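Zornholm 공개일 방문 기록. 시뮬레이션 쪽만 정리한다. 하드웨어 시연은 시간이 겹쳐서 뒷부분만 봤다.
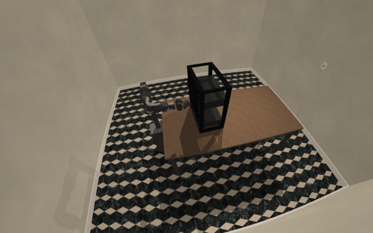
선반 접근 과제의 시뮬레이션 환경. 탁자 왼쪽 끝에 로봇 팔, 탁자 위에 검은 개방형 선반.

4월 공개일, 오후 세션. 참가 신청은 소속과 관심 분야만 적으면 됐다. 입구에서 이름표를 받고 바로 2층으로 올라갔다. 같은 조는 나를 포함해 11명. 대부분 물류나 제조 쪽이었고 학교에서 온 사람이 좀 섞여 있었다.

진행은 Manju Thakur. 시뮬레이션 환경 생성 담당이라고 소개했다. 인사말은 짧았고 회사 소개 슬라이드는 두 장에서 끝났다. 발표는 영어, 질의응답은 영어와 한국어 혼용. 아래 내용은 내 메모를 옮긴 것이라 용어가 발표자 표현과 조금 다를 수 있다.

과제 자체는 단순하다. 탁자 위 선반에 그리퍼를 넣고, 지정된 단에서 지정된 자세를 잡고, 빠져나온다. 물체를 집는 단계는 별도 과제로 분리돼 있다. 오늘 시연은 전부 빈 그리퍼로 진행.

분리한 이유에 대한 설명: 파지까지 한 과제로 묶으면 실패했을 때 원인이 접근 경로인지 파지인지 로그에서 가르기가 번거롭다고 한다. 우리 팀도 작년에 같은 문제로 로그 스키마를 두 번 갈아엎었다. 동의한다.

환경 생성기 이름은 Wedus. 방, 바닥, 탁자, 가구, 조명, 로봇 위치를 각각 따로 샘플링해서 조합한다. 설정 파일은 사람이 읽을 수 있는 텍스트고, 시드 하나로 전체 장면이 재현된다. 재현성은 현장에서 확인했다. 참가자가 부른 시드를 두 번 넣었고 두 번 다 같은 배치가 나왔다.

단, 재현되는 범위는 장면 배치까지다. 접촉이 들어간 동역학은 GPU 기종이 바뀌면 미세하게 달라진다고 인정했다. 같은 기종, 같은 드라이버면 일치한다고. 이 부분은 발표자가 먼저 말했다.

바닥 패턴 얘기. 입체 큐브처럼 보이는 마름모 타일에 대리석 무늬다. 사무실이나 창고에서는 보기 힘든 바닥인데, 재질을 용도와 무관하게 뽑기 때문에 이런 조합이 흔하다고 한다. 재질 라이브러리는 1000종 이상. 벽과 바닥이 같은 라이브러리를 공유한다.

이런 고대비 반복 패턴이 깊이 추정에 어떤 영향을 주는지 질문이 나왔다. 답변: 스테레오 매칭을 쓰는 구성에서는 반복 무늬가 오정합을 만들 수 있고, 그래서 일부러 빼지 않는다. RGB만 쓰는 정책에서는 영향이 작았다고 하는데 수치는 공개하지 않았다.

선반에 대한 메모. 굵은 각재 프레임, 위는 뚫려 있고 안쪽에 단이 셋. 로봇 쪽을 향한 왼쪽 측면은 막힌 판이다. 그러니까 그리퍼가 지금 방향 그대로 직진하면 측판에 막힌다. 앞으로 돌아 들어가거나 위에서 내려가야 한다.

위에서 내려가는 경로는 상단만 가능하다. 중간 단부터는 위쪽 단이 가로막는다. 결국 중간과 하단은 앞쪽으로 크게 돌아야 하고, 팔 길이와 받침대 위치에 따라 해가 없는 배치도 나온다.

해가 없는 배치를 어떻게 처리하느냐고 내가 물었다. Wedus가 생성 직후 역기구학과 간단한 경로 탐색을 돌려서 도달 가능 여부를 태그로 붙인다. 버리지는 않는다. 도달 불가 태그가 붙은 장면은 '시도하지 않음'을 학습시키는 데 따로 쓴다고 했다.

이 답이 오늘 들은 것 중 제일 쓸모 있었다. 우리는 도달 불가 장면을 필터에서 지워 왔고, 그 결과 현장에서 로봇이 불가능한 목표를 받으면 관절 한계까지 밀고 가다 멈춘다. 돌아가면 필터 로그부터 복구할 수 있는지 확인 예정.

도달 가능성 판정의 정확도에 대한 추가 질문. 경로 탐색에 시간 제한이 있어서 가능한데 불가로 분류되는 경우가 존재한다. 반대 방향의 오류는 드물다고. 시간 제한을 늘린 재검사는 야간에 돌린다.

첫 번째 라이브 시연. 상단 목표. 정책이 팔을 들어 올리고 손목을 꺾은 뒤 위에서 접근했다. 목표 자세 도달, 후퇴까지 접촉 없음. 동작은 느렸다. 속도 상한을 시연용으로 낮춰 둔 상태라고 했다.

두 번째. 중간 단 목표. 앞쪽 기둥을 돌아 들어가는 과정에서 팔꿈치가 측판 모서리에 닿았다. 접촉력이 임계값 미만이어서 에피소드는 계속됐고 목표에는 도달했다. 평가 기준으로는 실패로 기록된다. 발표자가 로그 화면을 그대로 보여 줬다.

접촉 기준이 학습과 평가에서 다르다. 학습에서는 임계값 미만 접촉에 작은 벌점만 주고, 평가에서는 어떤 접촉이든 실패 처리. 학습에서도 즉시 종료로 했더니 정책이 선반 근처에 가지 않으려 했다고 한다. 흔한 현상이다.

세 번째. 하단 목표. 진입 직전에 멈추고 제한 시간 초과. 같은 시드로 다시 돌렸고 같은 자리에서 또 멈췄다. 발표자 코멘트는 "알려진 문제"가 전부. 질문이 이어지자 하단 학습 표본의 비중이 낮다고 덧붙였다.

시연 결과만 놓고 성능을 말하기는 어렵다. 표본이 너무 작다. 배포된 요약지에는 평가 에피소드 313개에 대한 단별 결과가 막대그래프로만 있고 값 표기가 없다. 축 눈금도 성기다. 원자료를 요청했고 검토 후 회신하겠다는 답을 받았다.

충돌 형상. 렌더링용 메시와 충돌용 메시가 분리돼 있다. 선반 충돌 형상은 프레임 부재마다 박스 하나씩, 단마다 박스 하나씩. 통째로 볼록 껍질을 씌우면 내부가 막혀서 과제가 성립하지 않는다. 당연한 얘기지만 외부 에셋을 가져올 때 자동 변환에 맡기면 꼭 한 번은 당한다.

참가자 한 명이 그걸 당한 경험을 길게 얘기했다. 개구부가 있는 보관함이었는데 정책이 며칠 동안 입구 앞 허공에 부딪히고 있었다고 한다. 보상 곡선만 보면 그냥 학습이 느린 것처럼 보인다.

단 가장자리에 턱이 있는 경우도 따로 다룬다. 턱은 얇은 박스로 근사하는데, 두께가 시간 간격에 비해 너무 얇으면 관통이 생긴다. 최소 두께를 강제한다고 했다. 그래서 충돌 형상의 턱은 보이는 턱보다 조금 두껍다. 그만큼 여유 공간이 줄어드는 건 감수.

조명. 그림자가 강하게 지는 설정이 기본 분포에 들어 있다. 선반 그림자가 탁자 앞쪽 왼편으로 길게 떨어지고, 탁자 오른쪽 절반은 밝다. 어두운 로봇, 검은 선반, 짙은 그림자가 한쪽에 몰리면 그리퍼 윤곽 구분이 까다로워진다.

이 조건에 대한 대응은 두 가지를 들었다. 손목 카메라를 추가한 관측 구성, 그리고 관절 상태를 같이 넣는 구성. 후자만으로도 그리퍼 위치는 알 수 있으니 문제는 선반 쪽 위치 추정으로 좁혀진다. 선반은 탁자 위 임의 위치에 놓이고 좌표는 정책에 주지 않는다.

시점. 발표용 화면은 높은 곳에서 가파르게 내려다보는 시점이었다. 정책 입력 시점이 이것과 같은지 물었더니 관측용은 따로 샘플링한다고 한다. 발표용은 장면 전체가 들어오게 잡은 것. 요약지에 이 구분이 안 적혀 있어서 오해하기 쉽다.

병렬 처리. 학습 서버 한 대에서 환경 192개를 동시에 돌린다. 렌더링 포함 기준이다. 상태 기반 학습이면 훨씬 더 올릴 수 있지만 이 팀은 이미지 입력만 쓴다. GPU 메모리의 대부분은 텍스처가 차지한다고. 해상도를 낮춘 텍스처 세트를 학습용으로 따로 둔다.

텍스처를 환경끼리 공유하느냐는 질문이 있었고, 같은 배치 안에서는 일부 공유한다는 답. 리셋할 때마다 교체하면 로딩이 병목이 되므로 일정 주기로만 바꾼다. 주기는 비공개. 로딩 시간 그래프는 보여 줬는데 교체 시점마다 뾰족하게 솟는 모양이었다.

휴식. 커피는 있었고 콘센트는 부족했다. 복도 게시판에 실패 사례 출력물이 붙어 있었는데 이게 발표 자료보다 정보량이 많았다. 사례마다 시드, 정책 버전, 종료 사유가 적혀 있다. 촬영 금지.

후반부는 Kanchan Ahuja. 실기 이전 담당. 시뮬레이션 정책을 실제 팔에 올리는 과정을 설명했다. 앞 세션보다 속도가 빨랐고 슬라이드에 글이 많았다. 뒤쪽 자리에서는 읽기 어려웠다.

이전 절차 요약. 시뮬레이션 평가 통과, 저속 실기, 접촉 센서 로그 검토, 정속 실기 순서. 각 단계 사이에 사람이 승인한다. 저속 실기에서 접촉이 한 번이라도 나오면 시뮬레이션에서 같은 배치를 복원해 재생해 본다.

복원 작업은 Katiyar라는 도구로 한다. 실기 카메라와 관절 로그를 받아서 선반 자세를 역으로 추정하고 Wedus 설정 파일로 내보낸다. 자동 추정이 안 맞으면 수동으로 보정한다. 화면에서 본 UI는 슬라이더 위주의 단순한 창이었다.

Katiyar의 추정 오차는 어디서 큰가. 선반의 회전각이라고 한다. 위치는 잘 맞는데 각도가 조금 틀어지고, 각도가 틀어지면 측판 모서리와 팔꿈치 사이의 여유가 달라져서 접촉 재현이 안 된다. 두 번째 시연에서 본 바로 그 부위다.

제어 지연. 시뮬레이션에 지연을 넣느냐는 질문에 넣는다고 답했다. 고정값을 쓰다가 분포로 바꿨고, 바꾼 뒤 실기에서 손목 떨림이 줄었다고 한다. 전후 비교 영상을 틀었다. 차이는 눈으로 보였으나 두 영상의 목표 자세가 같은지는 확인하지 못했다.

관절 마찰 모델은 단순한 편. 정지 마찰과 점성 마찰만 넣고 온도 의존성은 없다. 아침에 켠 직후와 오후의 거동이 다르지 않느냐고 물었더니, 다르고, 예열 동작을 돌린 뒤 평가한다고 했다. 현실적인 처리. 논문에는 잘 안 적히는 종류의 정보다.

하드웨어 시연은 마지막 구간만 봤다. 실제 팔로 상단과 중간 단 접근. 하단은 프로그램에서 빠져 있었다. 시뮬레이션에서 안 되는 걸 실기에서 보여 줄 이유는 없으니 납득된다. 안전 펜스 밖 관람이라 그리퍼 쪽은 대형 모니터로 봐야 했다.

실기 선반은 시뮬레이션 모델과 치수가 다르다고 안내받았다. 일부러 다른 제품을 썼다고 한다. 중간 단 진입 시 모니터상으로는 접촉이 없어 보였다. 접촉 센서 로그는 실기 쪽에서는 공개하지 않았다.

질의응답에서 파지 과제는 언제 공개하느냐는 질문이 세 번 정도 형태를 바꿔 나왔다. 일정 답변 없음. 다만 과제 이름이 Zadex이고, 접근 정책을 고정한 상태에서 그리퍼 제어만 추가로 학습하는 구조라는 것까지는 말했다.

접근 정책을 고정하는 구조는 좀 걱정된다. 물체를 든 채로 후퇴할 때는 점유 부피가 달라진다. 빈 그리퍼로 학습한 후퇴 경로가 그대로 통할 리 없다. 이 점을 물었고, 후퇴 구간은 별도 정책을 검토 중이라는 답을 들었다. 검토 중이라는 표현 이상은 없었다.

가구 종류도 질문이 나왔다. 개방형 선반 외에 문이 달린 수납장, 칸막이 상자, 경사 선반이 생성기에 들어 있다. 오늘은 개방형만 시연. 문이 달린 쪽은 관절 모델이 들어가서 생성 실패율이 높다고 한다. 경첩 축과 판이 겹친 채로 생성되는 오류를 예시로 보여 줬다.

라이선스. Wedus의 설정 파일 형식은 공개 예정, 생성기 본체는 미정. 형식만 공개돼도 자체 생성기와 변환기를 붙일 수 있으니 쓸모는 있다. 재질 라이브러리는 외부 공급분이 섞여 있어 재배포가 안 된다고 한다.

아쉬운 점. 기준선 비교가 없었다. 같은 장면 집합에서 일반적인 샘플링 기반 경로 계획기가 몇 퍼센트를 푸는지 모르면 학습 정책의 결과를 해석할 수가 없다. 질문지에 적어 냈고 현장 답변은 없었다.

또 하나. 성공 판정 허용 오차가 요약지에 없다. 구두로는 위치와 각도 둘 다 본다고 했지만 값이 없다. 선반 단 사이 간격이 좁은 배치에서는 이 값에 따라 결과가 크게 바뀐다.

운영 면에서는 괜찮았다. 실패한 시연을 끊지 않고 끝까지 돌린 점, 로그 화면을 가리지 않은 점. 두 세션 사이 이동 안내는 부실했다. 하드웨어 시연을 앞부분부터 보려면 시뮬레이션 질의응답을 중간에 나와야 한다. 다음에 갈 사람은 하나를 고르는 편이 낫다.

돌아와서 할 일 목록. 도달 불가 장면 필터 로그 복구. 평가용 접촉 기준을 학습용과 분리. 지연을 고정값에서 분포로 변경. 선반류 에셋의 충돌 형상 전수 재검사. 마지막 것이 제일 오래 걸릴 것 같다.

추가. 댓글로 받은 질문에 답한다. 로봇 받침대는 탁자 위가 아니라 탁자 끝 바깥 바닥에 서 있다. 그래서 탁자 높이가 바뀌면 작업 영역도 같이 바뀐다. 탁자 높이가 샘플링 항목인지는 듣지 못했다.

추가 2. 그리퍼 모델명은 발표에서 언급이 없었다. 화면상으로는 작은 검은색 그리퍼라는 것 외에 더 말할 수 있는 게 없다. 추측은 적지 않겠다.

추가 3. 원자료 건은 회신이 오면 이 스레드에 이어서 올린다. 요약지 스캔본은 재배포 허락을 받지 않아 공유하지 않는다. 필요한 사람은 Zornholm 쪽에 직접 문의할 것.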